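Forum > House and Home > Kitchens and Counters

Topic: Marble (or marble look) counters, please talk me in or out of it

plollton_pam
28 August 2018

Hi everybody, long-time reader, and I've posted maybe twice in my life, so be gentle. We are finally redoing the kitchen in the house we bought from my husband's aunt Doris, and I have got myself completely stuck on the counters. I want gray marble. I have wanted gray marble since I was a girl and used to go with my mother to the bakery, where they had a big cool slab of it behind the register and the lady would let me put my hands flat on it while we waited. My husband wants "something you can put a coffee cup on without a meeting." So there we are.

We cook a lot. Tomatoes all summer, lemons all year, and he makes a beet soup that could dye a horse. We have two boys who treat a coaster as a suggestion. The contractor wants an answer before he orders the sink, and we'd love to be finished by November because his whole family is coming.

Has anybody lived with real marble in a busy kitchen? Or with one of the lookalikes? I'd love to hear from people who've had it a good long while.

bolger_road
Re: Marble (or marble look) counters

Welcome, Pam! I'm going to be the wet blanket. We had real marble in our last house and I loved it for exactly as long as it took my brother-in-law to slice a lime on it. You get these dull spots, they call it etching, and they aren't stains so you can't scrub them out. It's the acid eating the polish. Sealing helps with stains and does nothing at all for etching, which I wish the fellow who sold it to us had mentioned while he was taking my check.

With beets and lemons in the house I'd run the other way.

Iwona Wróbel
Re: Marble (or marble look) counters

Oh, I have to disagree with my friend above, and I say that with affection. I have had marble for many years and mine is etched from one end to the other, and I think it's beautiful. It looks like somebody lives here! My grandmother rolled her dough on a piece that was so worn it had a little valley in it, and when she passed we all wanted that piece more than we wanted the silver.

What I would tell you, Pam, is to ask for a honed finish instead of polished. Honed is already matte, so a lemon ring has much less to show up against. And put a big wooden board by the stove and do your cutting there, which you ought to do with any counter if you like your knives.

Also go look at whole slabs in person. A sample the size of a playing card tells you nothing about the veins. I went to the yard three times and the men there were very patient with me. I brought them poppy seed cake the third time.

bolger_road
Re: Marble (or marble look) counters

Iwona, you and I are going to have to agree to differ, but I'd take a slice of that cake. I will say the honed advice is good. I still think a person ought to know going in that she'll be wincing for the first year.

skustetska
Re: Marble (or marble look) counters

Has anybody said quartz yet? I priced it against marble for our little galley kitchen and the marble came in 505 dollars higher, and that was before the sealer and the fancy soap. Quartz doesn't need sealing and a bit of lemon juice won't bother it. The one thing is heat. Don't put a hot pan straight on it, because the resin can scorch, and a scorch is there for good.

My only complaint is that some of the patterns repeat. We had two pieces meeting at a corner, and once I spotted the same squiggle on both sides of the seam I couldn't stop looking at it. My wife has never noticed and I've been forbidden to show her.

plollton_pam
Re: Marble (or marble look) counters

You are all so kind, thank you. I read this out loud at supper and my husband cheered for bolger_road and the boys cheered for the cake.

Skustetska, the repeating pattern is just what I'm afraid of. Did you get to choose where the seam went?

skustetska
Re: Marble (or marble look) counters

We did, but only because I asked, and I asked late. Have them show you the layout before they cut. Ours went in the corner, and I'd have put it at the sink if I'd been thinking, where there's less of it to see.

The other thing is color. Gray is a slippery one. Ours looked soft and warm at the showroom and went blue the minute it came home, on account of the north window. Take your sample and move it around the kitchen for a few days, morning and evening, and hold it up against the paint too. A cool white wall and a warm white wall will give you two different counters.

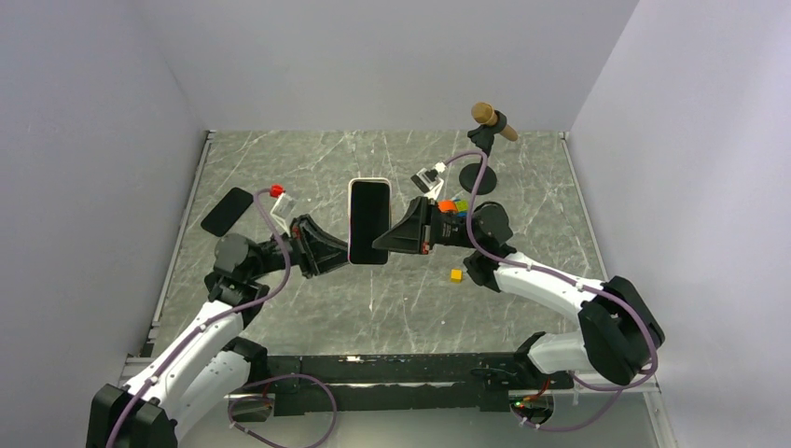
And look at the veins from standing height, since that's how you'll see them every day of your life. I'd gone for a bold pattern at first, and once I laid the sample down and stepped back, it was all I could look at. The finer, paler streaks are much easier to live with. They hide crumbs nicely too, for better or worse — I've put my sleeve in plenty of jam I never saw.

Iwona Wróbel
Re: Marble (or marble look) counters

All true about the light! My sister painted her kitchen over again after her counters went in, and she'd only just finished painting it the first time.

Pam, one more thought and then I'll hush. Why not do both? Put the quartz wherever the boys and the beets are going to be, and have one short stretch of real marble by the window for baking. Yards often have offcuts they'll let go for much less.

bolger_road
Re: Marble (or marble look) counters

Now that I can get behind. Just keep the limes at the other end.

plollton_pam
Re: Marble (or marble look) counters

Iwona, I could hug you. I called the yard this afternoon and they have a few gray remnants out back, so we're driving over on Saturday with the tape measure. My husband says he'll come along as long as he gets to choose the faucet. Does anybody have opinions on faucets?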